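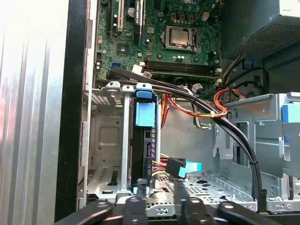 Replacing the hard drive in an older desktop tower takes a free afternoon, most of it spent waiting for files to copy. The work inside the case is short. You need a replacement SATA drive of the same physical size, a Phillips screwdriver, and a second place to keep your files while the swap is going on. Two cables have to come off the drive before it can move. The wide one with yellow, red and black wires is power, and the light blue one on the black connector next to it is data. Leave the thick bundles of wire from the power supply where they are unless one of them blocks your hand.

Published 2023-12-31 by the Lurgate Computer Desk
Print this page | E-mail this page

Before you open the case

Copy your files to an external drive and check the copy. Select the folder on both drives and compare the number of files shown under Properties. On the last computer we did, the old drive showed 2,669 files in Documents and the backup showed 2,169. The missing 500 were in one subfolder that had been skipped after an error message. We copied that folder again and the totals matched.

Write down any software license keys you will need later. If you plan to install Windows fresh, make the USB installer now, while the old drive still works.

Opening the case

1. Shut the computer down from the menu. Do not use sleep.
2. Switch off the power supply at the back, if it has a switch, and unplug the power cord.
3. Hold the power button in for 10 seconds to drain what is left in the board.
4. Unplug the monitor, keyboard and anything else that is attached.
5. Lay the tower on its side on a table, with the removable panel facing up. Take off the panel and set it well out of the way.
6. Touch bare metal on the case before you reach in, and again each time you come back to the job.

Taking the old drive out

Pull the data connector straight out by its plug. Some have a small metal clip that must be pressed first. The power connector is usually tighter. Grip both ends of it and work it off a little at a time. Never pull on the wires, and do not twist either plug, as the plastic tongue on the drive breaks easily.

If your drive sits in a plastic caddy with a colored tab, look for the release before you look for screws. On most of these you press or squeeze the tab and draw the caddy out of the bay. If it will not move, stop and check for a cable caught behind it. Bays with no caddy have screws, normally on both sides, and you may have to take off the second side panel to reach them.

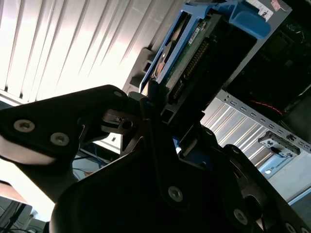 Can I use the old caddy with the new drive?

The old caddy will fit as long as the new drive is the same size as the one you took out. Flex the sides of the caddy apart slightly, lift the old drive free, and set the new one in facing the same way. If the new drive is a 2.5-inch SSD, you will need an adapter bracket. Martens sells a plain metal one that fits most 3.5-inch caddies, and it comes with screws.

Putting the new drive in

1. Check that the connectors on the drive face the same direction as before.
2. Slide the caddy into the bay until it catches.
3. Plug in the data cable, then the power cable. Both plugs are L-shaped and go on one way only.
4. Move loose wires clear of the processor fan, if there is one near them.
5. Put the panel back on and reconnect everything.

First start

Turn the computer on and go into the BIOS setup. The new drive should be listed by model name. If it is missing, shut down, unplug the cord and push both cables in again at the drive, then check the other end of the data cable at the motherboard.

A blank drive used for storage will not show up in File Explorer right away. Open Disk Management, initialize it, and create a new volume. For a system drive, start from the USB installer and follow the prompts.

Keep the old drive for a month before you erase it. Drives for recycling can be left at our Brakach counter starting in January.

Contact the Desk | Copyright Lurgate Computer Desk | Back to top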